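4. Supper as Advertised: Kullov's Lunch and the Hjaltested Weekly

4.1 The sample

The advertisements discussed in this section come from the bound run of the Hjaltested weekly held in the town library's basement, which is open on Tuesday and at the discretion of the furnace. We found 147 notices placed by eating establishments between the end of wartime rationing and the arrival of the highway bypass. Kullov's Lunch accounts for the greater part of them. The dining room of the Tivau Hotel comes a distant second, and the remainder belongs to churches, whose fowl suppers were advertised with a confidence no commercial kitchen dared to match.

Advertisements for meals are poor evidence of what people ate. They are rather better evidence of what a proprietor hoped people might be talked into eating, and it is in that spirit that we read them. Where a dish appears in one notice and never again, we have assumed that the talking failed. Where it appears every week for years, we have assumed either that it sold or that the printer left the type standing, a habit to which the weekly was prone. The notice wishing patrons the compliments of the season ran well into spring on more than one occasion.

4.2 The Continental period

Kullov's opened as a lunch counter attached to a feed store, and its first notices say so without embarrassment. "Lunch" is the whole of the copy in several of them. The change comes one September, when the counter acquires a dining annex, the annex acquires curtains, and the menu acquires French. Chicken fried in lard becomes Poulet Maison. The hot beef sandwich, a slab of roast between two slices of white bread under a ladle of gravy, becomes Boeuf Ouvert, a phrase that does not occur in any French cookery book known to us and has a faintly surgical ring. Prices rose by a nickel. The gravy, on the testimony of everyone we interviewed, stayed exactly where it was.

The Tivau Hotel answered in kind. Its dining room had been serving pickerel on Fridays for as long as there had been a dining room, and now served it "à la Tivau," that is, with a slice of lemon. A short exchange of notices followed in which each house hinted that the other's cooking was provincial. Given that both stood on the same block of the same street in a town with one set of traffic lights, the charge was hard to refute.

It is tempting to treat this episode as pure affectation, and earlier local histories have mostly given in to the temptation. We would put in a word for the defence. The French names appear only in the evening menus. At noon the same kitchen, using the same pans, sold the same chicken as chicken. The distinction marked the time of day and the presence of a tablecloth, and customers seem to have understood it perfectly well. A farmer who would have been mortified to ask for Poulet Maison in his coveralls could order it on an anniversary with his hat on his knee.

4.3 Drinks and premiums

The one drink named in the sample is Basus, a ginger cordial bottled in the district and sold, if the copy is to be believed, as an aid to digestion, a mixer, a tonic for hens and a treatment for hardwood floors. Kullov's offered it free with the evening chicken. The Tivau, which had a licence, did not feel the need.

The Basus notices introduce a second theme, the premium. A diner who saved six bottle caps received a tumbler, and a family with patience could in time put together a set. Later the tumblers gave way to novelties for children, and by the last years of the run the novelties take up more column space than the food. Three separate notices promise a toy with the chicken and neglect to mention a price for the chicken. In one, the word "chicken" itself has been crowded out by the border, leaving the reader to infer a main course from the side dishes.

The shift matters for the argument of this paper. Up to this point the appeal had been made to adults, through vanity; from here on it is made to children, through plastic. The second proved the stronger, and the French withdraws from the menu over a single winter. Poulet Maison is last seen in an advertisement for a Mother's Day sitting, between the jellied salad and the hours of opening. Bright moulded plastic has kept its hold on the tabletop ever since (Figure 3).

Figure 3. Glossy pink plastic figure and translucent pink container, light wooden tabletop. 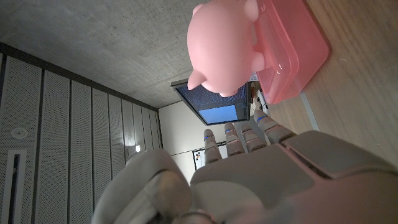
Stavros Radonjić, commenting on an earlier draft, objected that we had given the toys too much credit and the bypass too little. In his view the evening menu was doomed the moment the highway traffic stopped passing the door, and Kullov's would have dropped the French whether or not a single bottle cap had been saved. He added that the hot beef sandwich had been very good under either name, and that a paper running to this length might find room to say so.

We accept the second point without reservation. The first is harder to settle. The bypass opened after the last of the French notices, so it cannot have driven out what had already gone; on the other hand, its route had been public knowledge for some time, and a proprietor with one eye on the survey stakes might well have begun saving on printing. Restaurant owners do read the rest of the newspaper, particularly when their own notice is on the facing page.

Some support for Radonjić's reading comes from the Tivau, which never gave away so much as a swizzle stick and abandoned its own French in the same season. Against it stands the size of the market. Hjaltested had 900 residents at the time, and the evening trade at both houses was overwhelmingly local. People eating on their anniversaries did not arrive by highway. They walked over, and several of those we spoke to could still name the table they had asked for.

4.4 A note on portions

Little can be said about quantity. "Generous," "heaping" and "farm style" recur throughout the sample and appear to be interchangeable. The fowl suppers alone were specific, undertaking to feed all comers until the food gave out, and the following week's paper generally reported that it had not. Kullov's ventured "all you can eat" on a single occasion, during harvest, with three threshing crews in town. The next notice announces that the dining annex will be closed for a few days, and gives no reason.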